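Learning to leave the big light off

June 2, 2019
4 min read

My nan had one rule for evenings and it was that the big light stayed off. She had lamps everywhere, one on the telly, one on the stairs, a little orange one in the loo that frightened visitors. I thought she was being tight. I'm now a grown woman with a flat of my own and I've gone exactly the same way.

It started in November, when the ceiling fitting in my front room went pop and I couldn't face the ladder. I borrowed two lamps from my friend Ayten and meant to give them back by the weekend. Reader, I still have them (sorry Ayten). The room felt softer and I stopped squinting at my book — and I was in bed by ten most nights, which has never happened to me before!

Since then I've got a bit obsessed with floors, of all things. A pale wooden floor throws light back up at you, and a big grey rug calms it down again. Mine is dark brown lino, so I'm fighting a losing battle, but I do love looking at open-plan places where the boards run all the way through to the kitchen.

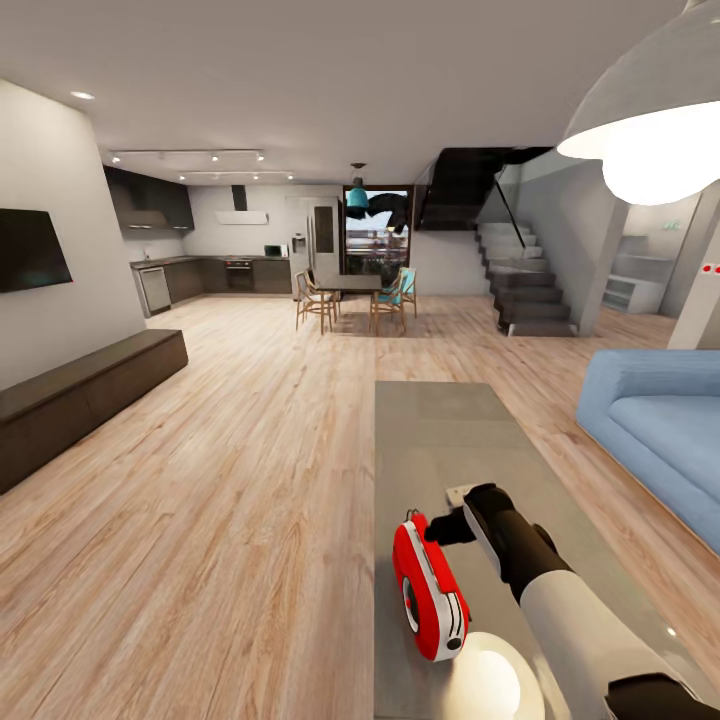 What I'd do if you're starting out

Buy one decent lamp before you buy three cheap ones. Put it lower than you think, on a stool or a pile of books, and sit with it for a week. Get warm bulbs and check the fitting before you go to the shop, because I have come home with the wrong screw cap twice now and the man on the till has started greeting me.

I've ended up with six lamps, and going round switching them all off at night takes ages. My neighbour Hubert says I should get them on timers. I quite like the going round, though.

Next job is the hallway, which has no sockets at all.

Recent posts
Curtains, and why I gave up on them
Seven soups for a small freezer
Painting the bathroom with Hülya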